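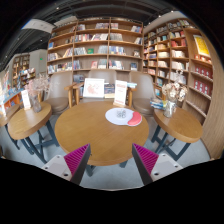
Search this site... Go

Roy library keeps its Saturday hours

Saturday, April 25, 2026

Good news for anyone who does their reading on the weekend - the Roy library is staying open Saturdays after all. I'd heard the doors would be shut from June, and I was already grumbling about it to anyone who'd stand still!

The council voted on it this week after a petition with 2793 names landed on the front desk. I signed it myself, in the queue at the bakery, with a pen that barely worked. Hours stay as they are, nine till three, and the late Thursday is safe too (my favourite, there's always a chair).

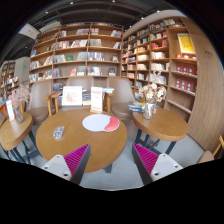 Cameron Tautahi reckons the kids' story hour would have been the big loss, and wants it moved a bit later so families coming in on the Brimeo bus can make it. Fair call, I think. That bus takes around 47 minutes on a good day.

The new timetable goes up at the desk next week.

6 comments | 3 shares

Recent items
Kerenex Road footpath finally finished
Besow Hall book swap returns in June
Brimeo bus stop gets a shelter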